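Lab Handout 7: Comparing Wrist Cameras and a Fixed Camera on the Suturing Bench

Surgical Robotics Practicum, Brirndale campus
Instructor: Dragica Papadopoulos
Bench lead: Yaroslav Dmytriv

Bring the handout with you. Last February half the section left it on the bus, and the other half used it as a coaster.

1. What you are comparing

You have two wrist cameras, one per arm, and one fixed camera over the pad. All of them feed the Adomaitis controller. Your job is to decide which view you would trust for three things: finding the jaws, following the thread, and judging where a knot sits on the incision. "The one that looks nicest" was a popular answer last term and earned what it deserved.

2. What to look for

Wrist views put the metal right in your face, so the joint is easy to read and the shaft hides a good piece of the work. The fixed view gives up some of that closeness and pays you back with the run of the incision. Black thread on a shiny pink pad sounds like an easy target until it passes over a dark area, where your tracker will happily follow a shadow to Cleltivholm.

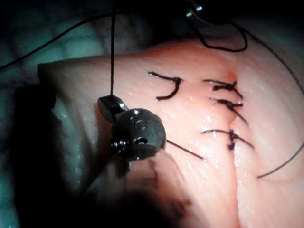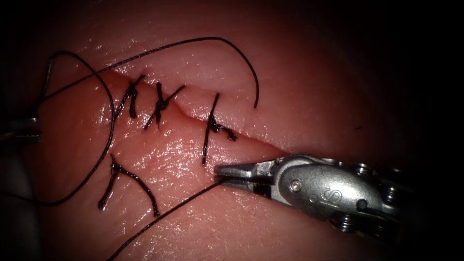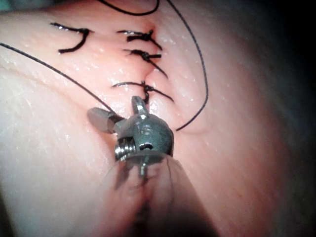 First and third are wrist views, second is the fixed camera. Three tied knots on the incision in each.

3. Procedure

a. Log in to the controller and load the Skistimville profile. The default profile has the left and right feeds swapped. Yes, we know.
b. Lock exposure on all feeds before you touch the arms. Glare on a moist pad will send auto exposure up and down like an elevator.
c. Record up to 10 minutes per feed. Longer files will be deleted by Yaroslav, without ceremony.
d. Mark the jaw tips and the visible thread by hand in 66 frames from each feed. If you can't see it, mark it hidden. Do not guess, and do not let your partner guess for you.
e. Run the tracker and compare it with your marks.

4. To hand in

One page, one table, one paragraph saying which feed you would keep if the budget took the others. Leave it in the box outside room 563. Slid under the door counts as late.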